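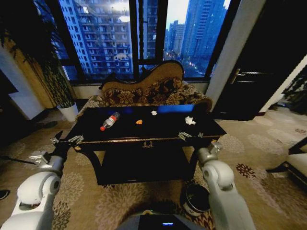

The Sitting Room on the 16th Floor

Welcome to the small gallery of our sitting room. My name is Noemí Ibarra and I look after the furniture of the Pritgate apartments, together with Tincuța Sandu. Many guests write to ask how the room looks in the evening, when the lights of the city begin, so I put the notes for it on one page. Last update: 2018-08-06.

The coffee table
Low and black, with a glossy top and a thin gold line along the edge. The legs are curved, and on the front there is a small gold emblem in the form of a wreath. We bought it from the Preda workshop for 645 dollars, and the lower shelf was included.

The things on the table
A clear bottle with a red cap, lying on its side, and some crumpled paper and tissue. A glossy black top shows every little thing, so please use the basket under the table. For cleaning we take a soft dry cloth only — no spray, it leaves clouds that are difficult to remove.

The settee
My favorite piece. It has a dark carved frame and a high curved back, and the fabric is brown and tan with large flowers in gold and dark colors. Mr. Nimal Cassim repaired the springs last October and he asked us to tell everybody that the arms are not for sitting.

The windows
They go from the floor to the ceiling, with black frames. On the left stands a tall residential building with many balconies, and on the right a slender tower. At dusk the sky becomes gray-blue and the glass gives a bright blue reflection on the back part of the table. I like this hour very much.

The carpet
It is vacuumed every morning before ten. If you move the table, please lift it with two persons — the legs leave marks when it is pulled.

For guests who want to reserve the room for a small meeting, the price is the same as last year and the minimum is 3 hours. Please write to Milagros Huamán at the front desk. She answers in English and Spanish, usually on the same day.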